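6. Logging a harassment report from a residence hall

This section applies to hall staff at Zandside who enter reports in Promitz on behalf of a resident. Residents who file their own reports use the short form in Section 5. Settings changed in the release of 8/13/24 are marked (R).

6.1 Before you start

You need a Hall Reporter login and the room number of the resident making the report. If the resident is in danger now, call campus security first. Promitz is not monitored overnight and does not send alerts to security.

6.2 Opening the case

1. Select New Case, then Residence Hall.
2. Choose the building. Najjar Hall and Uda Hall have separate entries for bedrooms, corridors and shared kitchens. Use the place where the conduct happened, even if the resident lives elsewhere.
3. Enter the date and start time. If the resident is unsure, tick Time Estimated (R) and enter the earliest likely time.
4. Under Type, choose Spoken, Written, Online, Physical or Property. More than one may be selected.
5. If the resident believes the conduct was linked to race, religion, disability or another protected ground, tick Bias Element. Record the resident's belief. Proof is not required at this stage.

Note: Chanting or shouting outside a door is logged as Spoken, with the corridor as the location. Do not log it as a noise complaint. Noise complaints go to a different queue and are closed after one reply.

6.3 Entering the account

1. Type the account in the resident's own words, up to 3,325 characters. Longer accounts go in as an attachment.
2. Enter slurs and threats in full, inside quotation marks. The display filter hides them from anyone below Case Handler level.
3. Put names of alleged participants in the Persons field only. Names typed in the account are not masked when the case is shared.
4. Select Read Back and let the resident check the text before you save.

Caution: Save locks the account. Later changes are added as dated notes under the original – they do not replace it.

6.4 Attaching files

Audio, video, screenshots and photos can be attached to any open case. The limit is 40 MB per file. A file over the limit is refused with code 699 and must be sent through the secure upload link on the case page.

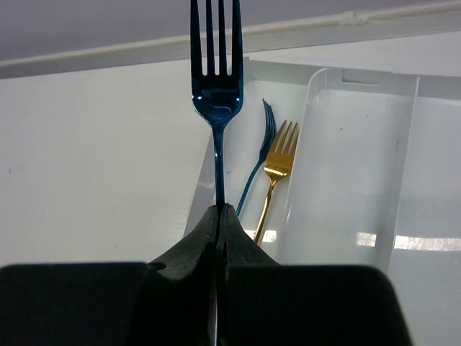
Figure 6-1. Blue fork, tines up.

1. Select Attach and pick the file. Do not crop, rename or edit it first.
2. Enter who made the recording or photo and when it was received.
3. Add a description of up to 400 characters.
4. Wait for the green check mark before closing the window.
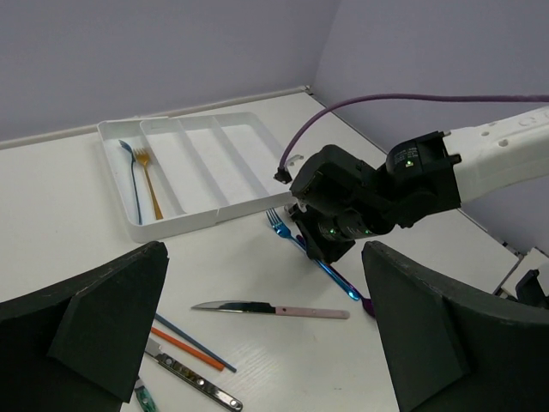

Descriptions are read by panel members who may not have the file open, so they should state what is there and stop. Do not add motive, ownership or blame. For a kitchen item, "white cutlery tray on white tabletop, blue spoon and gold fork in the leftmost compartment" is enough. Anything the resident says about the item belongs in the account – see 6.3.

6.5 Resident's wishes

A resident may want a report investigated but object to a particular outcome, such as referral to the police or expulsion. Enter this under Outcome Preference (R). The field is optional, can be changed until the hearing, and does not bind the panel. Leave it blank if the resident has not raised the subject.

6.6 Submitting

1. Check that the Contact Method is one the resident has agreed to.
2. Select Submit and give the resident the case number.
3. Sign out if you are using a shared desk computer.

Access problems: Tamer Karaki, Systems Desk. Questions about case types: Llinos Landeg, Student Conduct Office.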